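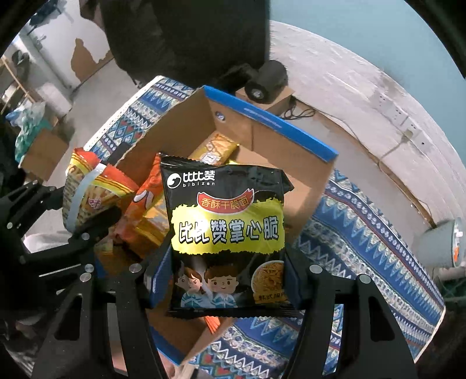
Crispy noodle snacks, eaten dry: how do you store them after the box is open?

Posted in Pantry and Snacks

kettle_corner
I bought a mixed box of the little crispy noodle packets, the kind you eat dry out of the bag. Bibizan is the brand on some of them. We go through them slowly, a couple a week, and the box has been sitting open on the counter since November. Each packet is sealed on its own. Do I need to move them into something airtight, or is the cardboard fine? My kitchen gets humid when the dryer is running.

moss_and_rye
If each one is sealed, leave them in the box. The wrapper is doing the work. An airtight tub around sealed packets gets you nothing except one more thing to wash.

dlarkin
I disagree with that. Those thin wrappers get pinholes, mostly at the crimped ends where they rub on each other. I had a box where several went soft months before the date. Same cupboard, same box, and the rest were fine. Now I put them all in a Lakberg bin with a clip lid and I haven't had a soft one.

moss_and_rye
You haven't had a soft one because you got a better box the second time. A pinhole packet will go soft in a bin too if it has a hole when you buy it.

dlarkin
Slower, though. There's less air in the bin.

ffion_wynne
Squeeze test. Hold the packet by the sides and press. A good one pushes back. If it goes flat, eat it first or throw it out. I do this when I unpack the box and it takes a minute. The ones that pass go back in the cardboard and the box goes on a high shelf away from the stove.

kettle_corner
Thanks. I tried pressing a few and one of the black ones did go flat. I opened it and it was chewy. The others were fine.

Another question while I'm here. The family sorts through the box for their favorites and leaves the rest. Is there a good way to keep these so people take what's on top?

pinto_bean_90
Stand them upright like file cards. If they lie flat, everybody digs. I cut the flaps off the box and put a strip of cardboard down the middle, one flavor on each side. Don't pack them tight or you crush the noodles pulling one out.

ffion_wynne
Crushed is not the end of the world. We put the broken ones on salad, or on top of soup right before eating.

hal_in_the_back
Soup is a waste. They go soggy in 90 seconds. Cabbage salad, yes.

ffion_wynne
Then eat faster.

dlarkin
Back on storage. What is the dryer doing in the kitchen? If it vents into the room, I would fix that before worrying about a snack box.

kettle_corner
It's a small apartment and the laundry closet opens off the kitchen. The vent hose is connected, but the closet still gets steamy with the door shut, so I leave it open. The counter in question is 3 feet from it.

dlarkin
Then move the box. Top of the fridge is not a good place either, it's warm up there. A bedroom closet would do.

moss_and_rye
I'll go along with moving it. Still no bin.

hal_in_the_back
Does anyone read the date format on imported packets? I can never tell if it's the day they made it or the day it expires.

ffion_wynne
Depends on the packet. A lot of them print the production date and then give the shelf life in months somewhere else on the back. A phone translation app will usually read it if you flatten the wrapper so there's no glare. If you only find one date and it's in the past, check whether it's the production date before you throw the bag out.

hal_in_the_back
That explains the bag I threw out last month.

kettle_corner
Update. The box is in the hall closet now, packets standing up, cardboard strip down the middle. I checked all of them and pulled 5 that felt soft. Two of those were still crunchy when I opened them, so the squeeze test isn't perfect. No bin for now. If more go soft by summer I'll buy one.

dlarkin
Get the clip lid and skip the screw top. The square ones fit a shelf better.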